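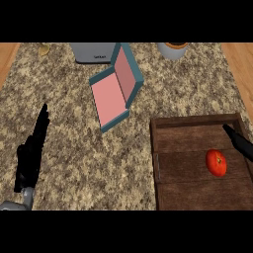 Skamier held its spring open day Tue 18 May at the Benden building, and the two-arm kitchen demo had the longest line by far. Doors opened late, parking was a mess, people stayed anyway. The job on the big screen was simple to say: tomato gets packed in the box, lid gets shut. It all runs in simulation, granite counter and all, with the tomato starting out in a dark wooden tray on the right and the pink and teal box standing open farther back. Visitors could call for a fresh run whenever they liked. Most did. Kids mostly wanted to see it drop things.

The company gave 35 places to each session and still turned some folks away from the early ones. Sessions ran long. A staff member talked over the runs, mic cutting in and out, and took questions from the floor. Lots of questions. Why two arms? Reach, mainly, plus one can hold a thing steady while the other one works. Why a tomato? It rolls, and it isnt the same shape all the way around. Does it run on a real counter yet? Not at this site. Hardware tests are set for the Ernis workshop across town, no date given.

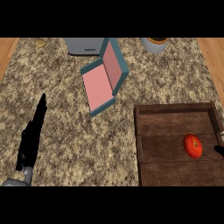 The control software is called Ranjbar and has been in the works since March of last year. Staff said every task goes through 50 practice runs with the layout shifted a little before it's allowed in front of visitors. They wouldn't give a success rate for the day. One man in the back row asked twice, got the same answer twice.

Also on show: a sorting demo in the side room (down for most of the morning, a login problem), and a table where people could steer a simulated arm themselves with a hand controler. Harder than it looks, going by the groans. Turns were 5 minutes each and the sign-up sheet filled before lunch.

Some visitors wanted more on jobs and what this means for people in commercial kitchens. Short answer from the stage was that it's early and no customers are signed. Not everybody looked satisfied with that. A longer talk on the subject is planned for the fall.

Next open day not scheduled. School groups can book the demo room at Benden through the front desk, 2 weeks notice please. Free to get in, bring ID for the sign-in.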